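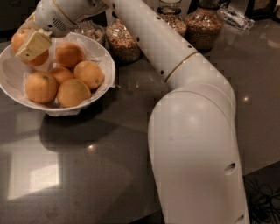 Clendow gallery: the fruit bowl task

Clendow is our kitchen manipulation project, and most of what we do on it is software. The arm was bought in. The code that tells it where to go, how hard to press and when to give up is ours, and this page collects the work on one task from it, picking oranges out of a shared bowl. The notes are short and follow the order in which the parts run.

The bowl
White, wide and shallow, with crumpled tissue paper in the bottom and over the rim. The paper gives the depth estimate trouble, as a raised crease can come back as a surface that the planner wants to avoid. We now label it as soft and let the finger come close to it.

Finding the fruit
Longo is the perception module. It takes the colour image from the head and returns a list of spheres, each with a centre, a radius and a confidence. Oranges are close enough to round that a sphere fit works with less than half of the surface showing. Anything under a set confidence is kept in the list but marked as an obstacle only.

Hidden behind the gripper
Once the finger is in the bowl it covers part of the fruit it is touching. Longo used to drop the target at this point and pick another one, which sent the arm off in a new direction with its finger still between two oranges. It now holds the last good position for 62 frames before letting go of it. The held position moves with the finger if the motor currents say there is contact.

Choosing an orange
The order is worked out from the sphere list. Fruit with nothing resting on it comes first, then fruit near the rim, then whatever is left. An orange at the back can still be chosen ahead of one at the front if the wrist can reach it without passing low over the rest.

Planning the reach
Pellura is the planner. It proposes 8 approach directions for each target, throws out the ones that would put the elbow through the worktop, and scores the others on clearance and on how far the wrist has to turn. The arm comes up from the edge of the counter and bends over, so the elbow is often the part that decides it.

Jars at the back
Glass jars and tubs of grains and nuts stand along the back of the counter behind the bowl. Pellura treats the whole row as one long box with a margin in front. We tried modelling each jar by itself and the plans were slightly shorter, but clear glass came and went from the depth data and the plans changed with it. The box stays put.

The plastic bag
A crinkled clear bag lies flat on the counter, to the right of the big jar. Longo has no class for it. It goes into the map as unknown low clutter, and the arm is allowed to pass above it but not to rest anywhere near it.

Reflections
The worktop is dark and glossy and it shows the light source as a large pale patch. An early version of the segmentation read that patch as a sheet of paper. The fix was to check each bright region against the fitted plane of the counter: if there is no height and the edges slide when the head moves, it is dropped. The check costs 2 milliseconds a frame.

Pressing
The finger pad is squarish with rounded edges. Contact is handled by a force controller that takes over from Pellura's trajectory in the last part of the approach. It lowers the pad until it meets resistance, then holds a light load while Longo looks again. If the sphere has rolled, the controller follows it — slowly — and the planner is only called again if the shift is larger than the pad.

Nudging first
When two oranges sit tight together there may be no room to get a finger down between them. The planner can ask for a nudge, a short sideways push with a limit on distance and force. A nudge is a separate action with its own start and end, and the state of the bowl is always measured again afterwards. We had it as part of the grasp for a while and it made the logs very hard to read.

Stopping
There are three ways a pick can end early: the target is lost, the force goes over the limit, or the plan runs out of time. All of them do the same thing. The arm backs out along the path it came in on, up and away from the bowl, and the reason is written down.

Logs
Trurkeo is the replay tool. It stores the camera image, the sphere list, the chosen plan and the joint data against one clock, so that any moment can be stepped through later with the overlays on or off. The store for this task holds over 3,017 attempts. A change to Longo or Pellura is run against all of them overnight before it goes anywhere near the arm.

Reading a replay
Most faults are found by scrubbing back from the stop. The view we use most has the sphere list drawn over the camera image and the force trace underneath. A target that jumps just before contact is nearly always a perception fault. A steady target with a rising force is usually the planner, or a badly set limit.

Still open
Fruit that isn't round. Pears break the sphere fit, and bananas don't get as far as a fit at all. There is a branch of Longo that returns a rough mesh instead, with a matching change in Pellura, and it is being tested on replays only. Lighting is the other one: the colour thresholds were set in bright light and need widening for warm, dim rooms.

More from Clendow: drawers and doors, wiping, cupboard shelves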